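Thread time, because I finally dealt with the drawer under the sink and I have opinions now 🧵

Step one was dumping everything into a big paper grocery bag. All of it. You can't sort a drawer while it's still a drawer.

I had 10 sponges in there. TEN. Most still in the Niveo multipack I swore I'd never bought.

Also a Skiretti bottle brush that fits no bottle I own. Sorry, Skiretti, it's a nice brush.

Paper bags beat plastic bins for this, by the way. They stand open on their own, you can fold the top down when company shows up, and if one starts to tear — tape. Black tape, whatever's around.

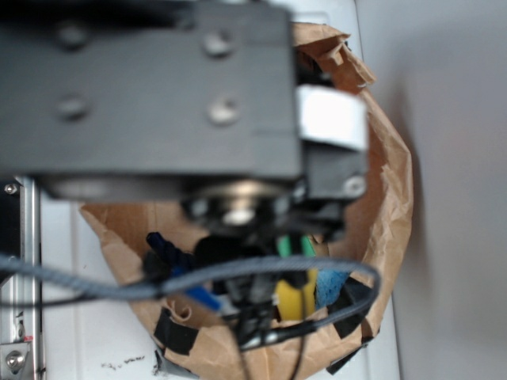
Anyway, my rule is that whatever goes in the bag stays there till I need it. If I haven't reached in for something by December, it goes.

So far I've gone back for a sponge and one rag. That's the whole list.

Next up is the hall closet, which has about 28 tote bags in it — pray for me. If anybody near Tillman wants sponges, my messages are open!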